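Imprimir | Enviar por e-mail

Chamado 1.089: etiquetas do almoxarifado saindo deslocadas
Aberto em 22 de jul. de 2026

Oi, gente! Voltei com a novela da impressora de etiquetas (a do Flaswood, no balcão da Gratach). Desde que atualizei o driver, o código de barras sai uns 5 mm pra baixo e o leitor não pega. Em março foi parecido, mas daquela vez era só o rolo mal encaixado.

O que já fiz:
- Recalibrei o sensor de papel 2 vezes. Melhorou na primeira etiqueta, depois voltou tudo.
- Troquei o rolo por um do lote Yilma. Mesma coisa.
- Imprimi direto pelo painel, sem passar pelo sistema, e aí saiu perfeito! Ou seja, a impressora está boa.
- Reinstalei o driver antigo, mas o Tumemmont não reconhece mais a fila e trava em "aguardando".

Anexos:
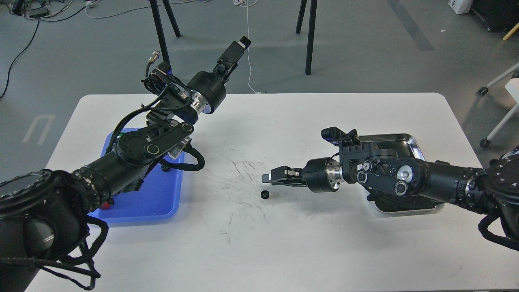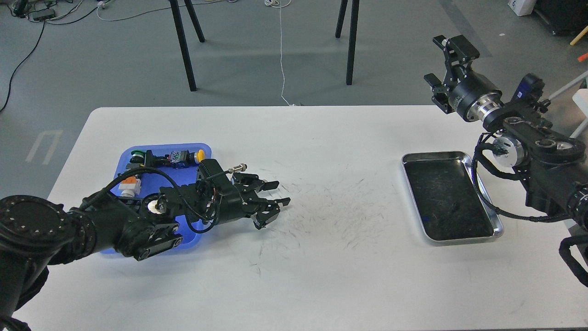 Mesa branca, bandeja azul à esquerda:
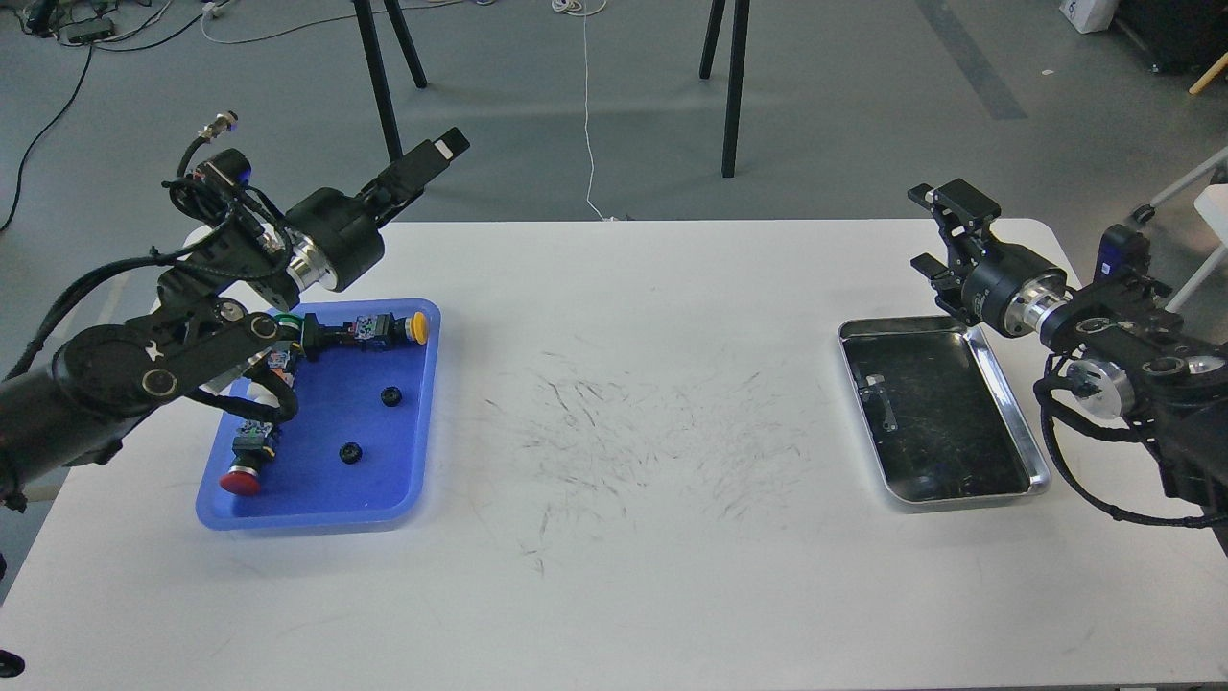 Hoje à tarde mexi no modelo da etiqueta e achei uma margem superior que eu juro que não coloquei. Zerei, mandei um teste de 10 e saíram 8 certinhas, as outras ainda tortas. Desconfio que o sistema guarda o modelo velho em algum cache. Alguém sabe onde limpa isso sem perder as filas? Deixo o chamado aberto e amanhã testo de novo com o driver novo.

Imprimir | Enviar por e-mail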